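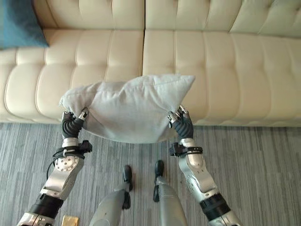

거실에서 TV 치우신 분들, 저녁에 뭐 하고 지내세요?

보리차한잔
2025년 8월 24일

안녕하세요, 늘 눈으로만 읽다가 글은 오랜만에 남겨요. 저희 집 42인치 TV가 얼마 전에 화면 한쪽이 시커멓게 나가 버렸거든요. 수리 기사님이 고치는 값이면 새로 사는 게 낫다고 하셔서 일단 내다 놓았는데, 남편이랑 둘이 매장 몇 군데를 돌다 보니 이상하게 사고 싶은 마음이 점점 없어지더라고요. 그래서 이참에 그냥 없이 살아 볼까 하고 있어요.

좋은 점은 분명히 있어요. 저녁 먹고 설거지하는 동안 막내가 식탁에 그대로 앉아서 학교 얘기를 조잘조잘 하는데, 예전 같으면 벌써 만화 틀어 달라고 거실로 뛰어갔을 시간이에요. 저도 작년에 사 놓고 표지만 쓰다듬던 아넬 자바(Anel Xaba) 산문집을 드디어 반쯤 읽었고요. 그 책에 저녁의 고요는 처음엔 손님처럼 서먹하다는 대목이 있는데 딱 요즘 우리 집 같아서 한참 웃었네요.

그런데 남편이 영 적응을 못 해요. 퇴근하면 멍하니 뉴스 보는 게 낙이었던 사람이라 요즘은 휴대폰을 들고 앉아 있는데, 이러면 큰 화면이 작은 화면으로 바뀐 것밖에 더 되나 싶기도 하고요. 먼저 해 보신 분들은 이 시기를 어떻게 넘기셨는지, 아니면 결국 다시 들이셨는지 궁금해요. 긴 글 읽어 주셔서 고맙습니다!

감나무집둘째
저희는 큰애 초등학교 들어가던 해 11월에 치웠어요. 처음 한 달은 정말 집안 공기가 어색해서 괜히 냉장고 문만 열었다 닫았다 했답니다 ㅎㅎ 그러다가 시댁에서 굴러다니던 보드게임 '스키멜'을 가져왔는데 그게 신의 한 수였어요. 한 판이 60분쯤 걸리는 거라 저녁 먹고 한 판 하면 씻고 잘 시간이거든요. 남편분도 승부욕 있으시면 한번 꼬셔 보세요. 우리 집 양반은 아이한테 지고 나서 설명서를 화장실까지 들고 들어가더라고요.

느린우체통
저는 반대 의견 하나 조심스럽게 놓고 갑니다. 어릴 때 부모님이 TV를 없애셨던 집에서 자랐는데요, 제가 기억하는 건 책 읽는 단란한 저녁이 아니고 학교에서 친구들 얘기에 못 끼던 쉬는 시간이에요. 부모님은 지금도 그때 참 잘한 결정이었다고 하시는데 저는 그 말씀을 들을 때마다 조금 서운합니다. 물론 요즘은 아이들이 보는 게 제각각이라 사정이 다르겠지만, 아이한테도 의견을 한번 물어봐 주셨으면 해요. 어른들끼리 정해 놓고 통보하는 것하고는 나중에 남는 기억이 많이 다르더라고요.

보리차한잔
느린우체통님, 댓글 읽고 뜨끔했어요. 생각해 보니 큰애한테는 제대로 물어본 적이 없네요. 막내가 좋아하니까 둘 다 괜찮은 줄 알았지 뭐예요. 오늘 저녁에 물어볼게요. 감나무집둘째님 남편분 얘기는 저희 남편한테 읽어 줬더니 피식 웃으면서도 은근히 관심을 보여요 ㅎㅎ 스키멜은 저희 동네 중고 가게에도 있는지 찾아볼게요.

드롤로우행막차
음, 저는 TV가 무슨 죄냐는 쪽입니다. 저희 아버지가 드롤로블로(Drollovlow)에서 혼자 사시는데, 저녁이면 연속극 틀어 놓고 저한테 전화를 하세요. 저도 같은 걸 틀어 놓고요. 저 며느리는 왜 저러냐, 저 사장은 벌 받아야 한다, 이런 얘기를 한참 하다가 끊습니다. 그거 없었으면 아버지하고 저는 안부 묻고 날씨 묻고 할 말이 없어서 금방 끊었을 거예요. 같이 보는 TV하고 각자 멍하니 보는 TV는 좀 나눠서 얘기해야 하지 않을까 싶네요.

감나무집둘째
드롤로우행막차님 말씀도 참 좋네요. 아버님하고 그렇게 통화하시는 거 너무 부럽습니다. 그런데 집에 TV가 켜져 있으면 '같이 보는' 시간에만 딱 켜고 끄기가 저는 정말 안 되더라고요. 연속극 끝나면 예능 하고, 예능 끝나면 뉴스 하고, 정신 차려 보면 다들 하품하고 있고요. 자제력 있는 집이면 안 치워도 되고, 저처럼 리모컨에 지는 사람은 치우는 게 속 편하다, 저는 그렇게 생각해요.

느린우체통
리모컨에 진다는 말씀은 저도 인정합니다 ㅎㅎ 다만 그걸 자제력 문제로만 보는 건 좀 박하지 않나요. 하루 종일 사람한테 시달리고 들어와서 아무 생각 안 하고 싶은 사람도 있는 거고, 글쓴님 남편분도 그런 분 같은데요. 게임하자, 책 읽자 하는 것도 지친 사람한테는 또 하나의 숙제예요. 당분간은 그냥 가만히 계시게 두는 것도 방법일 것 같아요.

노스트홀름댁
저는 지금 노스트홀름에서 1908년에 지은 집 2층을 빌려 살고 있는데요, 거실 콘센트 자리가 워낙 엉뚱해서 TV 놓을 데가 마땅치 않아 자연스럽게 없이 지내게 됐어요. 대신 주방에 슈타인(Steyn) 라디오를 하나 뒀어요. 동네 벼룩시장에서 집어 온 건데 주파수 맞추는 손맛이 아주 좋아요. 조용한 게 힘드신 분들한테는 라디오를 꼭 권하고 싶어요. 사람 목소리는 들리는데 눈이랑 손은 놀고 있으니까 콩나물도 다듬고 양말 짝도 맞추고 그러거든요. 남편분도 뉴스가 그리우신 거면 라디오 뉴스로 시작해 보시면 어떨까요?

드롤로우행막차
라디오 찬성이요. 저는 TV 지지파지만 라디오 앞에서는 순해집니다.

보리차한잔
다들 이렇게 정성껏 써 주실 줄 몰랐어요. 어제 큰애한테 물어봤더니 한참 뜸을 들이다가 축구 중계만 보게 해 주면 나머지는 상관없대요. 그동안 친구네 가서 보고 왔다고 하는데 얼마나 미안하던지요. 그래서 축구 있는 날은 노트북을 식탁에 올려놓고 다 같이 보기로 했어요. 남편은 옆에서 듣고 있다가 그럼 나도 뉴스는 보게 해 달라고, 아이보다 더 간절한 얼굴로 협상을 하더라고요 ㅎㅎ

느린우체통님 말씀대로 남편은 당분간 가만히 두려고요. 저녁 먹고 소파에서 쿠션 끼고 꾸벅꾸벅 조는 것도 쉬는 거겠지요. 저는 그 옆에서 책이나 마저 읽으려고요. 막내가 조용히만 해 준다면요. 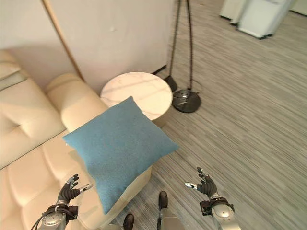

노스트홀름댁
큰애가 말을 꺼내 줘서 다행이에요. 축구는 여럿이 소리 지르면서 봐야 제맛이니까 식탁에서 봐도 충분히 신날 거예요. 라디오로 중계 듣는 것도 한번 해 보세요! 캐스터가 말을 어찌나 빨리 하는지 공이 어디 있는지는 잘 모르겠는데 심장은 더 뜁니다.

감나무집둘째
저희 집도 처음엔 절대 안 된다고 했다가 지금은 영화 보는 날을 따로 둬요. 이불 다 꺼내 놓고 벽에 쏘아서 보는데, 가끔 보니까 오히려 무슨 행사 같고 좋아요. 빔프로젝터가 무슨 대단한 물건은 아니고 중고로 산 거라 소리가 좀 윙윙거려요. 규칙을 너무 빡빡하게 세우면 제일 먼저 엄마가 지치니까 슬슬 하세요.

느린우체통
큰아이한테 물어봐 주셔서 제가 다 고맙네요. 괜히 제 어릴 때 얘기를 꺼내서 분위기 무겁게 만든 것 같아 마음이 쓰였거든요. 그래도 저는 여전히 거실에 한 대쯤 있는 집이 좋습니다 ㅎㅎ 이건 제 고집이니까 그러려니 해 주세요.

참나물
뒤늦게 읽은 사람인데요, 저는 TV 없앤 자리에 책장을 들였다가 후회한 경우예요. 책이 900권 가까이 있으니 벽 하나를 꽉 채우면 멋지겠다 했는데, 막상 해 놓으니 거실이 도서관 같아서 식구들이 슬금슬금 방으로 들어가 버리더라고요. 지금은 절반을 방으로 옮기고 그 자리에 화분을 몇 개 뒀더니 다시들 나와 앉아 있어요. 혹시 그 벽에 뭘 채우실 생각이면 한 계절쯤은 비워 두고 지내 보세요.

보리차한잔
참나물님, 안 그래도 책장을 알아보던 중이었는데 장바구니에서 얼른 뺐어요. 벽은 그냥 두고 우선 라디오부터 구해 볼게요. 노스트홀름댁님, 그 라디오 건전지도 들어가는 건가요? 저희 주방도 콘센트가 영 애매한 데 있어서요.

노스트홀름댁
네, 뒤판 열면 건전지 넣는 데가 있어요. 다만 뚜껑이 헐거워서 저는 고무줄로 감아 놓고 써요. 사실 때 뚜껑은 꼭 한번 눌러 보세요.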